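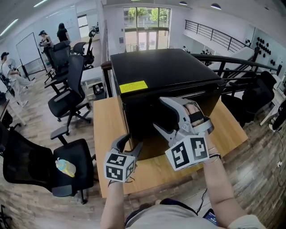 Do Front-Edge Labels Help? A Report on Shared Storage in the Upstairs Workroom

Azra Angelovski and Adel El-Sayed
Workplace Studies, second-year project

Why we picked this

Our department handout says that labeling shared storage "reduces search time and improves accountability." It gives no source. We have both used the upstairs workroom since August and we have both lost things in it, labels or no labels, so we wanted to see if the claim holds up in a room with a lot of people coming through.

We went in doubtful. We say so here because it probably affected what we looked for.

The room

The workroom is bright and open, with a big window and glass door looking onto trees, wood-plank flooring, and the staircase landing off to one side behind black railings. It has light wooden tables, a white desk, a whiteboard on a black stand, and black office chairs with mesh backs. The chairs matter more than we expected. They roll, they have armrests, and people put things on them. A yellow and blue water bottle lying on a chair seat is a pretty fair picture of how storage works in this room: the nearest flat surface wins.

The wastebasket is small and sits on the floor behind the table. Adel thinks a bigger one would do more for the room than any label. We did not test this.

The box

The item we built the project around is the black box on the table. It is a plain cube, the sort of thing you could take for a mini fridge or a small storage cabinet, and that turned out to be part of the problem. It has one yellow rectangular label on the front, right at the top edge.

Our supervisor liked the label position because it is at the front and the color stands out on black. We agree that you notice it. Noticing is not the thing the handout promises, though. Of the people we talked to on a Thursday, most remembered that the box had a yellow label. Very few could tell us what the label was for. One person said she assumed it was "some kind of inspection sticker" and had never read it.

What we did

We kept a log sheet next to the box for 3 weeks and asked anyone who put something in or took something out to write it down. For the first half the label stayed where it was. For the second half we moved it to the side. We also sent a short survey to everyone on the workroom access list, which had 1748 names on it. We do not think 1748 people use the room. The list has never been cleaned up, and some of the addresses bounced.

What we found

The log had 865 entries by the end. That sounds like plenty of data, but many of the entries say only "box" or have initials and nothing else. We threw out any line where we could not tell whether something went in or came out, and after that the two halves looked close enough that we would not bet on a difference.

Moving the label to the side had one clear effect. Two people asked us where it went.

As for search time, we timed each other looking for a pair of scissors under both conditions, which is weak, as we both knew where the scissors were. We left those times out.

The handout also recommends the Pevwood label set, and a classmate pointed us to a Brirner one with bigger lettering. We looked at both catalogs. Neither explains how its label would get a person to walk across the room and put something away.

Problems with our own work

The log sheet itself was a kind of label. It had a pen on a string and people stopped to look at it, so they may have been more careful than usual. Azra also tidied the table twice during the second half out of habit and only remembered later that this was part of what we were measuring.

We had no comparison room. The downstairs one was booked.

What we would say to the department

Keep the yellow label, it costs nothing. Take the sentence about accountability out of the handout until somebody can back it up. If there is money for one change, try a shelf near the chairs, where things end up anyway, and check after a month whether anyone uses it. We are not sure they would.

Related reports
Who Erases the Whiteboard?
Rolling Chairs and Where They End Up
Trallelach Coat Hooks: A Second Look
El Idrissi Reading Room Noise Survey
Lost Water Bottles, Part 2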